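Subject: Re: [foreign-affairs] Export controls statement, anyone buying it?
From: Evie Whiteley
Date: Oct 3, 2021

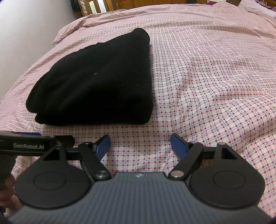
I read the whole statement twice and I still can't find the part where anybody has to do anything. "Firm and coordinated response" was in the June one too. Same phrase, same order of paragraphs, and the shipments kept going.

Njoroge Koech wrote:
> I think you're all too quick to wave this off. Getting 8
> governments to sign one text on missile parts is hard work.
> The ministers wouldn't put their names on it if they
> weren't ready to back it with inspections at the ports.

Would they not? Signing is cheap. Point me to the inspection budget. The annex runs to 306 pages and the word "inspector" shows up six times, mostly in footnotes. I'd also like to know who counts as an "end user" under section 6, as the old definition let any trading company with a mailbox through.

I'll grant you the licensing change is real — if it survives the exemptions. Anything under 1000 kilos can still move on a self-declared form, the way I read it. Maybe I'm reading it wrong. The Bloxham paper says otherwise but gives no source.

Njoroge, do you have the link to the Cullville talk? The one in the archive is dead.

Evie

--
Evie Whiteley
Mirnley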